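Stories > Short Fiction > Humor

Home Stories Submit About

The Sweater

My aunt left me her loom, her debts and 238 skeins of mustard yellow yarn. I kept the yarn. The loom went to a woman in Manent who cried when she saw it, and the debts went wherever debts go when you stop opening the mail.

So I was broke, it was November, and the heat in my building came on for 20 minutes at six in the morning. I figured I'd knit a sweater. How hard could it be? My aunt did it while watching game shows and yelling at the contestants!

I started with a sleeve. The sleeve went well, so I kept going, and by the time I looked up it reached the kitchen. I should have stopped there - I know that now - but it was warm inside the sleeve, and I had so much yarn left.

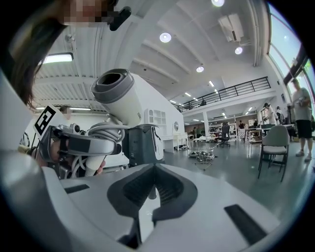
By the second week I was sleeping in it. I'd crawl in at the cuff near the bathroom and come out by the stove, and some mornings the trip took longer than it should have. There was a bend in there I didn't remember knitting. Past the bend I could hear a game show.

I didn't tell my sister. She'd have said it was the neighbor's TV, and maybe she'd have been right (the neighbor moved out in August, but still).

Then one night I went in with a sandwich and a flashlight and just kept crawling. It smelled like hand cream and burnt coffee. Up ahead somebody yelled, "Buy a vowel, you dope!"

I turned off the flashlight and scooted closer.

158 shares
20 comments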